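Home Open roles Sites Apply Contact

ANDSIDE / Pistwood site
Table service operators, hand-held gripper. 3 places, start December

We need three people for the Pistwood hall. Paid, on the clock, normal shift rates. No robotics background needed. If you've cleared tables, stocked a bar or worked a cafeteria line you already know most of it.

Short version of whats going on. Wattimena is automating part of the clearing and setting work in the hall. Bottles, mugs, coasters, the small stuff. Before the arms go in, people do the job with a gripper in hand and the software learns from how they do it. So you pick up a bottle, put it down where it goes, do it again. And again. Around 200 pickups a shift, with breaks.

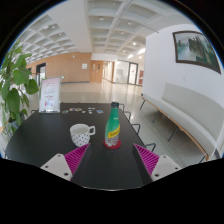 You'd be on your feet most of the shift. Early slot starts 7 a.m., late slot ends 8 p.m., tell us which one you can't do. Training is 2 days with Judit Szénási, paid the same as any other shift. After that you work in pairs and swap every hour, the wrist gets tired if you dont.

What changes for the people already here, as it comes up in every interview:
- Current floor staff keep their hours through the trial. In writing, ask to see it.
- Late clearing goes to the arms first, if the trial works out. Daytime stays with people for now.
- One new job per shift, watching the arms and fixing what they drop or skip. Operators from this round get first call on it.
- We don't know yet what happens to the weekend team. Will say so when we do.

Anyone on the floor can stop a run. No form, no asking.

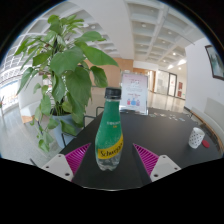 Aino Aaltonen thinks the ad should be plainer about the boredom: by the second week you're putting the same thing down in the same spot and your head is somewhere else, and that's when you get sloppy. She'd also tell people to ask about the watching job before signing, because it pays better and there's only one per shift.

Fair. Pay for the watching job is being settled with Flosov now, we'll have the number by your interview.

Good to have: steady hands, patience, okay with being told to redo something. Left handed people very welcome, we're short. Not needed: degree, coding, own laptop.

To apply, send a few lines on where you've worked and which slot you want to Khairul Wibisono at the Pistwood desk. CV optional. Or walk in and ask for him, before noon is best. Interviews are 20 minutes, then a go with the gripper.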